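Tedura Demonstration Program: Frequently Asked Questions

Who may record demonstrations?
Any registered operator who has completed the 2-part orientation may record. Requests for orientation are reviewed by Aurora Azevedo, program coordinator.

What is the difference between hand guiding and remote control?
In hand guiding, the operator holds the arm and moves it through the task. In remote control, the operator sits at the Nimico console and the arms follow. Both methods are accepted, but they may not be mixed within one session.

What does the brick sorting task involve?
Operators direct two arms to pick up toy bricks from the tabletop and place them by color in a blue bin with three compartments. Yellow bricks belong in the middle compartment and red bricks in the right. Bricks may lie at any angle or overlap one another at the start, and operators should not straighten them. 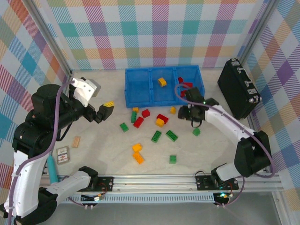 How long is a session?
A session lasts 40 minutes. Operators may pause at any time with the foot pedal. Paused time is not counted.

Should failed attempts be deleted?
No. If a brick is dropped, pick it up with the arm and continue. Mark the attempt as "recovered" in the Skendance log. Attempts in which a person reached into the workspace must be marked "void."

How many demonstrations are required?
The target for each task is 2000 accepted demonstrations. Totals are updated each June.

Whom should I contact about an equipment fault?
Press the stop button, leave the arms in place, and call extension 3151. Do not restart the arms until the Patrício laboratory desk has cleared the fault.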